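### Putting the winter coats away

April is when I finally admit that the cold is done with us, and every year I admit it about a week too early. I put the coats away on a mild morning, feel very pleased with myself, and then spend the next several days going in and out of the hall closet in a cardigan, shivering, too stubborn to unpack anything. So please take what follows as the advice of someone who has made every mistake in it, and keep one warm thing on a hook by the door until you are quite sure.

Quite a few of you wrote after the last newsletter to ask about quilted jackets in particular, the puffy kind with the stitched rows. Roya Amini wanted to know whether she could wash hers at home, Gianni Caputo wanted to know how to get his to stop smelling of bonfire, and Shona Rewi sent me a long and very funny letter about a jacket that went into the machine the size of a bear and came out the size of a bath mat. (Shona, it can be saved. Keep reading.)

I do most of mine at home. The care label has the final say, of course, and if yours says dry clean only then off it goes to the cleaner's, but a good many of these jackets are perfectly happy in a front-loading washer on a gentle cycle with cool water. Before it goes anywhere near the machine, turn out every pocket, including the little inside one you forgot it had. I found 17 dollars in mine this year, along with a grocery list and half a roll of mints that had welded themselves to the lining. Close the zipper, if there is one, and press down every strip of Velcro so the scratchy side is covered. An open strip will grab at whatever it meets in the drum, and it picks up lint like nothing else on earth – I ruined a good pair of tights that way and I still think about them.

Speaking of Velcro, this is a nice time of year to clean it. Ours gets clogged with fluff and dog hair and bits of mitten until it hardly holds. An old toothbrush will get most of it out, and a pin does for the stubborn bits down at the base of the hooks. If the edge has started to fray, snip the loose threads close with small scissors and don't pull at them, or you'll have the stitching out as well. Nazanin Akbari, who mended half the coats on our street when the children were small, taught me to run a line of plain whipstitch along a frayed edge before it gets any worse, and it takes no longer than drinking a cup of tea.

Collars and cuffs get a dab of liquid soap and a rub with a soft cloth. Use less detergent in the wash than you think you need, then run a second rinse anyway. For the bonfire smell, Gianni, I'd hang the jacket outside on a dry, breezy day before you wash it, and then again afterward. My aunt swore by airing things overnight as well, but she lived a long way from any raccoons.

Now, Shona, the drying. The filling clumps when it's wet, and it looks terrible, and this is the stage where people give up and throw the jacket out. Tumble it on low with two or three clean tennis balls, and stop every so often to take it out and pull the lumps apart with your fingers, row by row. Mine took 80 minutes altogether, and I thought it was done well before that. If you feel any lumps at all, there's probably still damp in there, so back it goes. A jacket put away damp will greet you in the fall with a smell you won't forget.

Once it's dry I like to do all the folding on a bed. I know there are people who fold on a table, and my sister Ffion Howells is one of them (she has very tidy sweaters), but I want room to spread out, and I want something soft to drop things on while I make up my mind. A bright bedspread helps too, I find. It's a cheerful background for a dull job, and a dark strap or a stray glove shows up against all those flowers in a way it never would on a brown blanket.
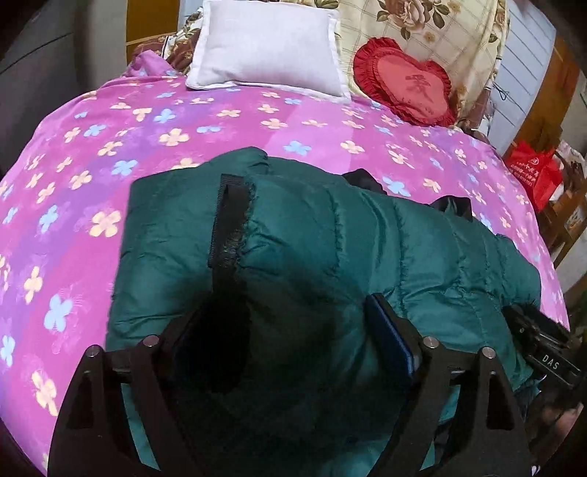
The folding itself is simple enough. Lay the jacket on its front, smooth the rows flat with your hands, bring the sleeves across the back, and then fold it up loosely from the hem. Loosely is the important word. I used to squash mine into those bags that you suck the air out of, and they did fit beautifully on the shelf, but I never felt the puffiness quite came back. These days I use old cotton pillowcases, one jacket to each, with a paper tag pinned at the top saying whose it is and whether anything needs mending. They sit on the high shelf with nothing heavy on top of them.

While everything was out I went through the scarves as well, and found that between the four of us we own 19, of which I have seen perhaps five on an actual neck. The rest are going to the coat swap.

And that brings me to the coat swap! We're holding it in the hall at Sercombe again, on 2023-04-22, and you're all very welcome whether or not you have something to bring. Coats, jackets, scarves, hats and gloves in pairs, please, all clean and dry, with the pockets emptied. We had 42 coats find new homes last time, and the children's sizes went within minutes, so if you have any small ones tucked away we'd be especially glad of them. Shona has promised to bring the bath mat so that we can all have a go at pulling it back into shape.

If you have a missing toggle or a torn lining, bring that along too. Nazanin will be at the corner table with her sewing box and her tin of odd buttons, and she would much rather fix a coat than see it put in a bag. There'll be tea, and Roya is making her walnut cookies – come early for those.

Next month I'm hoping to get to boots, and what to do about the salt marks. Write and tell me what works for you, as I've tried vinegar and I'm not convinced.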